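Trosance was a public relations agency founded by Darragh Kinsella, a former local newspaper reporter. It worked mainly for small food and household firms, and was known for low-cost publicity stunts timed to fill quiet news days.

History

The agency opened with two staff and a single client, the tea seller Uva. Its first campaign, in March, sent 526 handwritten letters to regional newspapers, each asking the editor how they took their tea. Replies were printed in 11 titles.
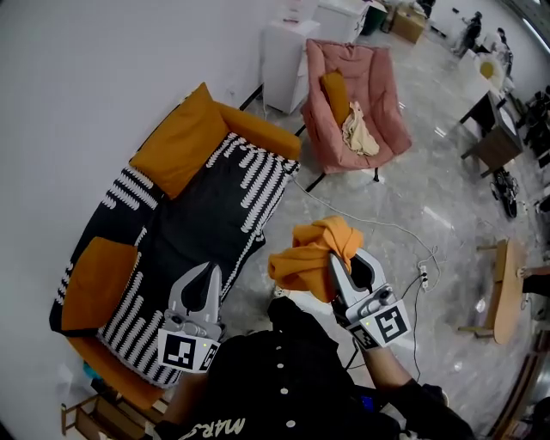
Kinsella later took on Alow, a maker of bed linen, and the bakery chain Pandey. For Pandey the agency staged a mock election between two buns, in which 1721 votes were cast. The losing bun was withdrawn from sale and brought back a week later after a petition, which the agency had also written.

Criticism

Trade writers complained that the petition had been presented as the work of customers. Trosance apologised and afterwards marked all such material with its own name. 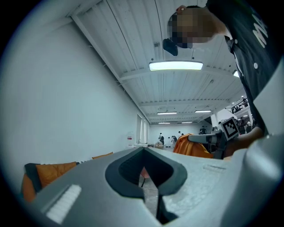

A person leaning over, with the face blurred.

Closure

The agency stopped taking new clients on December 3, 2025.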